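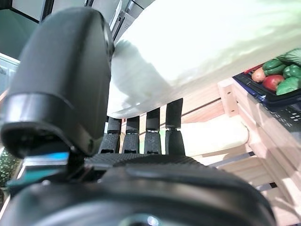 Yellowed white cotton nearly always comes back if you give it a long enough soak, and I wish I'd worked that out before I cut half my old pillowcases into rags. I've been rescuing whites for years now (op shop sheets, school shirts, one very sad doona cover) and the method hardly changes. White fabric like the bit at the top of the photo is what I'm talking about here. Coloured stuff, wool and silk need a different approach, so leave those in the basket.

What you'll need

A laundry tub or a big bucket with a lid, a scoop of oxygen bleach powder, ordinary laundry liquid, rubber gloves and an old wooden spoon you'll never cook with again. I use the Brelis powder from the supermarket but the home brand does the job too. Please don't reach for chlorine bleach! On old sweat marks it can turn the yellow even yellower, and it's rough on elastic.

Check the label first. If it says 100 per cent cotton or linen you're right to go. Polycotton is fine as well, it just takes more patience.

Getting it done

Rinse everything in cold water before you start. Then go over collars and underarms with a dab of laundry liquid, rub it in with your fingers and walk away for 20 minutes. I usually put the kettle on and forget, and no harm done.

Fill the tub with the hottest water the label allows. Tip in the powder (follow the packet for the dose, they're all different) and stir until you can't feel any grit on the bottom. Then in go the whites, pushed right under. Air pockets are a pain with pillowcases, so I feed them in open end first and squash the air out as I go.

Leave the lot for 7 hours. Overnight is fine too, that's what I do in August when the laundry's freezing and I don't fancy standing in it. The water will go a pretty revolting tea colour, especially with op shop linen. Very satisfying!

Drain, squeeze, don't wring, and run it all through a normal warm wash with an extra rinse. My old Modix front loader has a soak button which I've never got on with, so I stick to the tub.

Drying

Out on the line, full sun if you've got it. Sunshine does a surprising amount of the whitening. Keep anything with a mark still on it out of the dryer or you'll set it for good. Just pop it back in a fresh soak.

If you're still stuck

Rust spots won't shift this way, you want a proper rust remover for those. Same with the grey look you get from too much softener: skip the softener for a few washes and see how you go. I've got a christening gown from Plonden markets that's had three soaks and still has a faint line along the hem fold. I've made my peace with it.

Jun 3, 2025 | by M. Siriwardena

Laundry > Whites > Soaking

Search this site Go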